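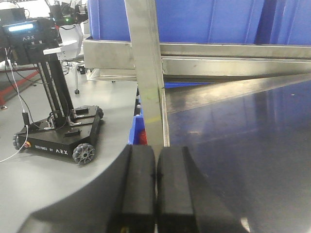 Bastidor de acero inoxidable con el cajón azul acanalado detrás. Asomando por debajo, algo rojo.

Cómo vaciar, lavar y volver a llenar las cubetas de plástico del taller (y no odiarlas en noviembre)

Publicado el 22 jul 2024 en Taller y trastero

Las cubetas azules se compran con una ilusión que no merece ningún otro recipiente. Uno las ve en la tienda, todas iguales, todas vacías, y se imagina a sí mismo como una persona que guarda las arandelas por diámetro. Luego pasan unos meses y la cubeta de las arandelas contiene arandelas, un mando de garaje, dos pilas en estado de duda y una bolsa de caramelos de eucalipto.

Este tutorial sirve para devolverlas a su estado original. Se hace en una mañana si se empieza pronto y no se abre ninguna caja de fotos. Vale para cubetas de plástico liso con la boca abierta y también para cajones grandes de paredes acanaladas, que se lavan peor y de los que hablo más abajo con el cariño que se merecen.

Lo que hace falta

Un barreño o una pila honda.
Jabón de platos neutro. El limpiador Fisel también va bien; el Benditz huele mejor pero hace tanta espuma que se tarda el doble en aclarar.
Una esponja blanda y un cepillo de uñas viejo.
Dos trapos de microfibra. El de secar no puede ser el de fregar, por mucho que se parezcan.
Cinta de carrocero y rotulador.
Una mesa o un bastidor donde apoyar las cosas a la altura de la cintura. El suelo también existe, pero al día siguiente se nota.

Paso 1. Vaciar de una en una

La tentación es volcarlo todo a la vez. Resístala. Quien vuelca todas las cubetas sobre la mesa no tiene un taller ordenado, tiene un montón, y el montón se queda ahí hasta el domingo siguiente.

Coja una cubeta, póngala en la mesa y saque lo que haya dentro con la mano. Si contiene tornillería pequeña, vuélquela despacio sobre una bandeja con reborde. Los tornillos que caen al suelo ruedan siempre hacia el mueble más pesado.

Haga tres grupos: lo que vuelve a esa cubeta, lo que es de otra y lo que no es de ninguna. El tercero será el más grande. Póngale una caja de cartón aparte y no la mire todavía.

Paso 2. Quitar etiquetas viejas

Las de papel salen con agua templada y cinco minutos de paciencia. Las de plástico se levantan con la uña por una esquina, tirando en paralelo a la pared. Si queda pegamento, frote con unas gotas de aceite de cocina, espere y lave con jabón. Nada de estropajo verde ni de cuchilla: el plástico brillante se raya con mirarlo y los arañazos recogen polvo toda la vida.

Tampoco use disolvente. Sé que tiene una lata. Déjela donde está.

Paso 3. Lavar

Agua templada, un chorro de jabón y esponja blanda. Empiece por el fondo, siga por las paredes y termine por el borde. El orden importa poco, salvo que al borde le toque el último, cuando la esponja todavía tiene jabón y usted todavía tiene ganas.

El cepillo de uñas es para las esquinas, donde las paredes se juntan con el fondo. Ahí se acumula una pasta gris formada por serrín, grasa y el paso del tiempo. Dos pasadas en cada esquina y aclarado.

Debajo del labio frontal hay que pasar el dedo. Es el sitio por donde se agarra la cubeta y, por tanto, el más sucio de todos, aunque desde arriba parezca impecable.

Los cajones acanalados se lavan de arriba abajo siguiendo los canales, con el cepillo en vertical. En horizontal solo se limpian las crestas y se empuja la mugre a los valles. Tardé años en darme cuenta de esto y no estoy orgulloso.

Paso 4. Secar

Boca abajo, sobre un trapo, y ligeramente inclinadas para que corra el aire. Media hora en verano; en invierno, lo que tarde. Después, un repaso con la microfibra seca, sobre todo en las esquinas. Guardar tornillos en una cubeta húmeda es una manera lenta de fabricar óxido.

Antes de darla por lista, póngala a la luz y mire el fondo desde un poco arriba.
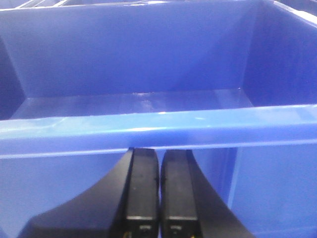
El fondo vacío, con un brillo blanquecino cerca del centro. Aproveche para mirarlo: no durará.

Un plástico brillante refleja la luz y a veces parece mojado estando seco. Pase la yema del dedo: si resbala y sale limpia, está lista. Si deja rastro, le queda jabón y toca aclarar otra vez. Ya le avisé de lo del Benditz.

Paso 5. Limpiar donde van a ir

De poco sirve una cubeta limpia sobre un estante con pelusa. Si el soporte es de acero inoxidable, trapo húmedo con jabón, siempre en la dirección del cepillado del metal, y trapo seco inmediatamente después. Las manchas de dedos vuelven a los diez minutos. Acéptelo.

En las superficies oscuras y brillantes se ve todo: la pelusa, las gotas y la trayectoria exacta del trapo. Use poca agua y séquelas con un trapo limpio.

Paso 6. Volver a llenar

Una cubeta, una familia de cosas. «Tacos» es una familia. «Fontanería» es una familia numerosa, pero pasa. «Varios» no es una familia, es una rendición, y si escribe esa palabra en la cinta de carrocero dentro de un año estará leyendo otra vez este tutorial.

Llénelas hasta dos tercios. Por encima del borde las cosas se caen al sacarla, y si están apiladas, la de arriba deja de asentar bien.

Las cubetas pequeñas van delante o debajo, a mano. El cajón grande va detrás, con lo que se usa poco: la lona, las mangueras, los cables que no sabemos de qué son pero que tiraremos justo el día antes de necesitarlos.

La etiqueta, en la cara frontal y por debajo del labio. Con cinta de carrocero basta. La rotuladora Correa hace unas letras preciosas y sus etiquetas son las que estuvo usted rascando en el paso 2.

Y la caja de cartón

Sigue ahí. Ábrala ahora, con todo lo demás en su sitio. Lo que tenga cubeta, a su cubeta. Lo roto, fuera. Con lo que quede, póngale fecha a la caja y guárdela hasta noviembre; si para entonces no ha ido a buscar nada dentro, ya sabe lo que hay que hacer. Los caramelos de eucalipto puede tirarlos hoy.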